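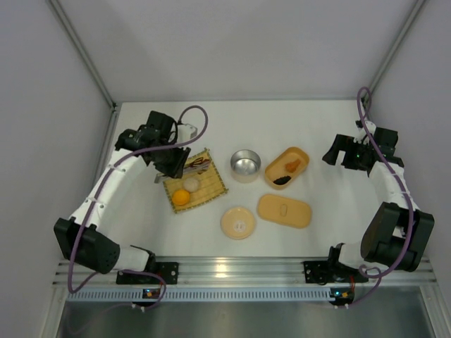

Issue 51, page 3

Minutes of the Darken collection group, held in the upstairs room at Fukard on 10/11/2022

The meeting opened a little late, as the kettle had only just boiled, and everyone was made very welcome, especially our two visitors from Ivance. The minutes of the last meeting were agreed with one correction: the word "lid" had been left out of the task sheet.

Lunch box task. The group had a long and good-natured talk about how the packing examples are coming along. The two arms share the white table, with the bamboo mat on the left and the orange lunch box towards the right, its lid lying below it, and most people were happy to keep that layout for the next batch. It was felt, though, that the pieces of food should be moved about more between runs, so that the model doesn't simply learn where they always are. Agreed: the person setting up will shift both the mat and the box before each run, and note it on the sheet.

There was some discussion about the chopsticks, which a few members would gladly drop altogether. Others were fond of them and thought them well worth the bother — thin things are just what the model has least practice with. Agreed to keep them in until February and look again then.

Number of examples. Hailu, our store for finished runs, now holds 800 that have been checked. A further 51 are waiting, and the Ivance visitors very kindly offered to help look through them. Runs where the operator stops halfway to think should be kept but labelled, please, and not thrown away.

Operators. Shifts at the controls will be no longer than 2 hours, with a proper break for tea. Several people said their wrists had been sore, and we are sorry it took us so long to put this on the agenda.

Any other business. The round cream lid with the white knob has no task of its own yet. Suggestions to the group list. The spare key to the upstairs room is still missing.

Next meeting to be arranged by email.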